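Dried fruit

Dried fruit is fruit from which most of the water has been removed, either by leaving it in the sun or by heating it in ovens and drying tunnels. The low water content slows the growth of mold and bacteria, so the fruit keeps for months without being chilled. Raisins, dates, prunes, figs and apricots are the kinds most widely sold. Jujubes, longans, persimmons and mulberries are common in Asia and are also exported.

History

Drying is one of the oldest ways of keeping food. In warm regions, fruit that fell from trees and vines dried on the ground and could be gathered later. Growers in Mesopotamia and Egypt dried dates and grapes, and the trade spread through the Mediterranean. In northern Europe, where the sun was too weak, apples and pears were cut into rings and hung on strings near a stove or laid in a cooling bread oven. The food historian Kerttu Hämäläinen describes the practice in Finnish farmhouses, where dried apples went into a sweet soup eaten in winter.

Commercial drying grew in the nineteenth century, when rail and steamship lines made it possible to sell the fruit far from where it was grown. Heated tunnels later made growers less dependent on the weather.

Methods

Sun drying is the cheapest method. The fruit is spread on trays or mats and turned by hand, and covered at night against dew. It takes from a few days to several weeks, depending on the size of the fruit and the thickness of its skin. Rain, insects and dust are the main problems.

Tunnel drying uses warm air blown over stacked trays. Plums are usually dried this way. Grapes and some other fruits with a waxy skin may first be dipped in a mild alkaline solution, which opens small cracks in the wax and lets the water out faster.

Freeze drying removes water from frozen fruit under low pressure. The product is light and crisp and keeps most of its shape, but the process costs more than the others.

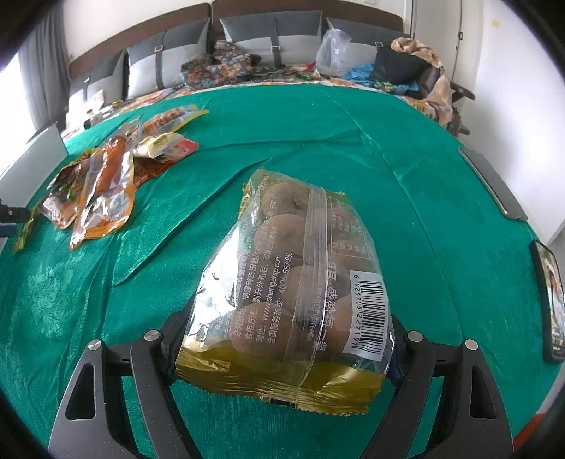 Some fruits are treated with sulfur dioxide before drying. It keeps apricots and golden raisins from turning brown. Untreated apricots are darker and taste more like caramel. Because some people react to sulfites, many countries require them to be named on the label.

Packaging and storage

Dried fruit takes up water from damp air and has to be packed tightly. Plastic film, lined cartons and tins are all in use. An opened package should be closed again or emptied into a jar with a lid. White crystals on the surface of old figs or prunes are usually sugar and are harmless, though they can be mistaken for mold.

Uses

Dried fruit is eaten as a snack and added to breads, cakes, porridge and rice dishes. It is often soaked before baking so that it doesn't draw moisture from the dough. Jujubes and longans are simmered in soups and teas.

Nutrition

Drying concentrates the sugar, fiber and minerals of the fruit, so a given weight has more calories than the same weight of fresh fruit. Much of the vitamin C is lost in drying, especially in the sun. Potassium and iron are not affected by the heat.

See also

Candied fruit
Food preservation
Fruit leather
Raisin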